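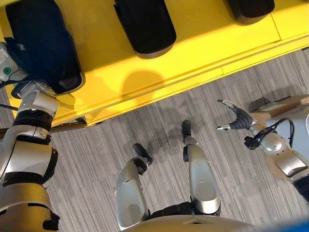
Robot starting in our storeroom - what happens to the people already doing the work?

Work & Jobs > Warehouse and Stores > Automation

Print this page | E-mail this page

Home Topics Unanswered Members Rules Log in

Leilani Haddad
Posted 9/13/23

I work in the storeroom at Clenico, on the Drikdale site. We handle mixed goods, so on one shift I might put away cookware, car mirror parts and whatever else has come in. Staff have done all of it by hand until now. In July we were told a humanoid robot would be working the yellow shelving. It has two arms and two legs, and it is meant to take things off the shelves, put things back and move the bins.

Management says no jobs will go. What they haven't told us is what our jobs will be. So far one of us stands near it for the whole shift and the rest carry on as before with one fewer pair of hands. Our target is still 900 items a shift and it hasn't been changed for the person we've lost to minding it.

My questions are these. Is it normal to be asked to supervise a machine on the same pay classification? Who is responsible if it damages stock while I'm the one watching? And does the work get better or worse once these things have settled in? I'm not against it. My shoulders would be happy to give up the bins. I just want to know what to ask for before it's all decided.

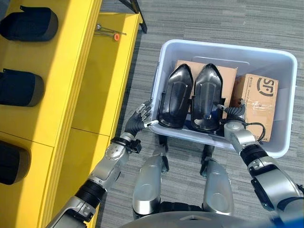
Bin with two mirror housings and the cartons, one hand on each side.

Imani Schumacher
Reply

I was a stores team leader at Druswood when we went through something close to this, so I'll go through your points as you asked them.

Pay classification first. Ask for the position description in writing. If it says "picking, packing and put-away" and you are now expected to watch a machine, stop it, clear the area and write up faults, those are different duties and they should be written down. We didn't get a new classification straight away. We got an allowance for the hours spent minding, and the classification was looked at later. Your agreement may already have a clause on new technology or major change. Ours did and hardly anyone had read it. It said the company had to consult before the change came in, and being told in a meeting is not the same as being consulted. If you have a delegate, this is the sort of thing they should be raising for you.

On damage, get it in writing that the person minding is not liable for what the machine does while it's being used as instructed. Keep your own notes as well, just the time, what was being moved and what happened. Write down the ordinary handling along with the faults. A bin that has cartons and loose parts in it together is a different job from a bin of one item, and if all the trouble is with one sort of load you want to be able to show it.

The target is the thing I would push on hardest. If one person is taken off picking, that number has to come down or the machine's share has to be counted towards it. At our place the target was left alone for the trial, and people started skipping breaks to make it up. The supervisor saw the figures holding steady and thought everything was fine. We should have let the number drop in the first week.

As for better or worse, it was some of each. The lifting went down. The walking didn't change much. What I noticed most was that the easy jobs were the first ones handed over - same item, same shelf, same spacing - and what was left for people was the awkward stuff. You lose the parts of the day when you could work along without thinking. Some of the older staff missed that more than they expected to. Ask for rotation early, with a set time for each turn. We settled on 30 minutes minding and then back to other work, and it was much easier than a full shift of standing there.

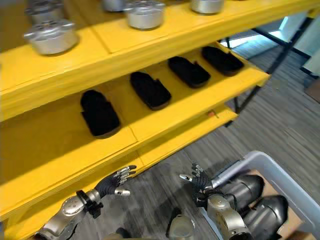
Pots on the top level, dark items in a row on the middle one.

One more thing about shelving. When you have a machine working a rack, someone will want everything lined up with gaps, and that someone will want staff to do it. That is labour too. Have it timed and added to the roster. We lost a lot of hours to straightening rows and it didn't show up anywhere because it had no job code.

Esposito
Reply

They always say no jobs will go. What they mean is no one gets replaced when they leave. Look at how many casuals you have in six months and you'll have your answer. I'd start looking now.

Druswood Stores
Reply

Agree with Imani on the rotation. I don't agree that you should be looking for work yet. I did the minding for most of a year and ended up being trained to set up the jobs, which I like more than picking. Ask about training and ask who gets it. At our site it went to whoever happened to be on shift the day the trainer came, and there were hard feelings about it for a long time.

Also ask where the stop button is and who is allowed to press it. The right answer is everyone, including casuals on their first day. If your manager has to look that up, put it in the notes with the rest.

Leilani Haddad
Reply

Thanks, this is useful. I found the clause. It's on page 2 and it does say consult. I've asked for the position description and for the 900 to be looked at while the trial is on. They were fine about the first one and said they would get back to me on the second. The rotation idea went over well with the others, so we're going to put that in as a group.

Thread views: 1336

Back to Automation | Print this page | E-mail this page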